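Getting into a selective program after a late transcript
Posted Apr 10, 2018 in Admissions and Enrolment

Amancay Tapia
Hello everyone, and thanks in advance for reading all this! My daughter applied to the honours arts program at Pathirana College and her final school transcript arrived 11 days after the cut-off. She'd sent everything else well ahead (essay, both references, the fee), and the delay was at the school office. The portal now says "incomplete" and we haven't heard a peep. Is it worth writing to them, or will we only annoy somebody? 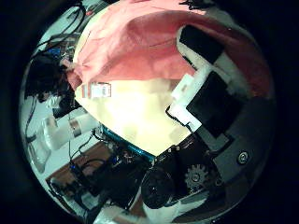 Can a parent write on the student's behalf?
Most colleges will only discuss a file with the applicant, so have your daughter send the email from the address she applied with. You're welcome to help her draft it, of course.

Drirnurness
Do write, and please don't fret about being a nuisance. I worked in an enrolment office for 15 years and we were always glad of a short, polite note with the application number in the subject line. Ask the school for a letter on its letterhead saying when the transcript was requested and when it went out, and attach that as a PDF. Keep the whole thing to a couple of paragraphs. My own son went through something similar, bless him, and they had him marked complete within the week. 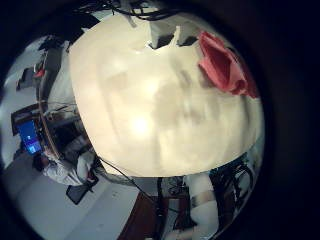
If they say no

Wuteo
Ask about the appeal form. Ours was 2 pages. Also the general arts stream sometimes lets you transfer into honours after first year if your marks are good, so check the calendar for that.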